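# Notes for the door talk (Friday, 25 min + questions)

*Slides are with the Tonow folks already. Don't read off them!*

Okay, so. Start with the show of hands: who here has a written rule for when their robot is allowed to touch a door? Wait for it. Last time in Irnmont I got two hands and one of them was a guy waving at his friend.

Then say who I am, quick. I do mobile manipulation safety reviews at Lasier, mostly indoor stuff, mostly simulated before it ever gets near a building. I came to this from elevators (tell the elevator inspector story only if we started on time).

**Why doors**

A door moves when you touch it, and there's a side of it you can't see. We write lovely rules for picking up cups, and then for doors the spec says "open door safely" and everybody nods. What does safely mean? How hard can you pull? Who has the right of way? If there's a second arm, where does it go?

That last one is my favorite, so slow down here. Our house rule is that the arm that isn't on the handle gets a job in writing, even if the job is "hold still, stay out of the swing." We used to leave it blank and the planner would park it wherever it liked, sometimes right in the path of the panel. 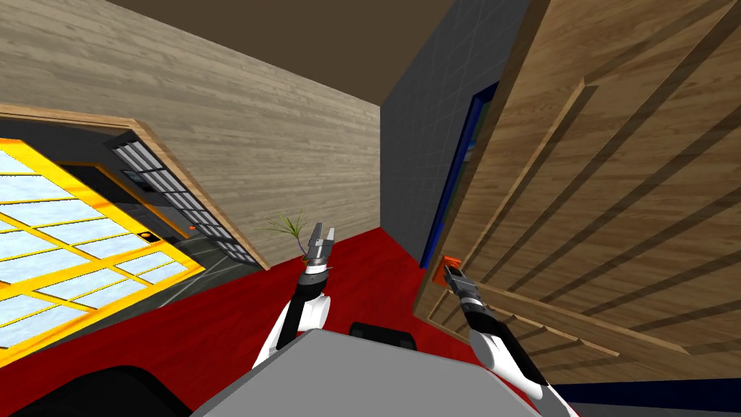
So the rule sheet. It's one page and I'm pretty stubborn about that. Read these out loud, they're short:

- Grip closed on the handle before any pull. A fingertip hooked on the edge of a door doesn't count.
- Force limit set per door, never per robot.
- Swing area checked for people and for *stuff*. Plants, umbrella stands, somebody's shoes.
- If the handle slips, stop. Back off, look again, then retry once.
- Log every stop, including the boring ones.

(Pause on the stuff one. People always laugh at the umbrella stands, and then they go home and find theirs.)

**The numbers slide**

We ran 2,000 simulated openings against the old rules and 2,000 against the new sheet. Under the old rules, 343 broke at least one item on the list. Under the new ones, 39. I love that slide, but be straight about it: it's simulation, the hinges are nicer than real hinges, and we wrote the list ourselves! Somebody will ask about door closers. We didn't model them well. Say so.

**If there's time**

The El Idrissi checklist comparison. Theirs is longer and handles glass doors way better than ours does, and we've borrowed that section pretty much whole. Ours is better on retries.

Skip the hinge math. Really, skip it, I ran over in March because of the hinge math.

Leave the rule sheet up during questions, and repeat each question into the mic for the back rows.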